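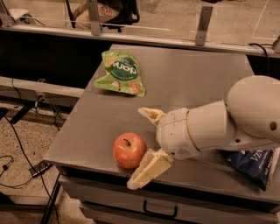

I have been a snacker all my life, and I come from a long line of them. My grandmother kept crackers in her coat pocket, my mother kept peppermints in the glove compartment, and I keep a bag of something crunchy within arm's reach at nearly all times. So when I decided at the start of July to eat a proper lunch every day, sitting down, with a plate, I knew it would be a bit of a struggle!

What got me started was the train out to Viltoswood. I'd had chips for breakfast (I know, I know) and by the time we pulled in I was so hungry and cross that I walked straight past the bakery I'd gone all that way to visit. I ended up on a bench with a gas station sandwich, feeling sorry for myself, and I thought, well, this is no way for a grown woman to live.

The plan was simple enough. Lunch at noon, and snacks only after four. I bought a set of 6 glass containers from Givley, the kind with the snap lids, and on Sunday nights I fill as many as I can before I get bored and go watch television. Usually it's rice and beans, or my cold noodle salad, which is mostly cucumber and sesame oil and whatever herbs are about to give up on me.

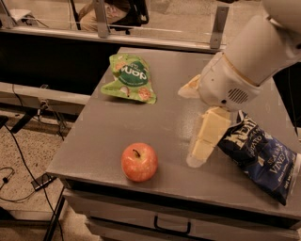
The first week was dreadful. I was watching the clock like a kid in school, and by three thirty I'd be standing in the kitchen with my hand on the cupboard door. The second week was easier – I think my stomach had finally gotten the message – and now there are days when four o'clock goes by and I don't even notice until I'm starting supper.

I haven't given up the crunchy things, and I don't plan to. I still love them best with a cup of tea and a library book, feet up, phone in the other room. But they taste better when I've waited for them, and I'm buying fewer, so I let myself get the nicer ones.

Next on my list is breakfast, heaven help me. If any of you have a good recipe for baked oatmeal that doesn't turn to cement by Wednesday, please leave it in the comments. I've tried two so far and the birds got most of both.

Recent Posts
My Cold Noodle Salad, Finally Written Down
A Rainy Weekend in Viltoswood
What to Do With Too Many Cucumbers
Library Books I Kept Too Long
The Great Cupboard Clean-Out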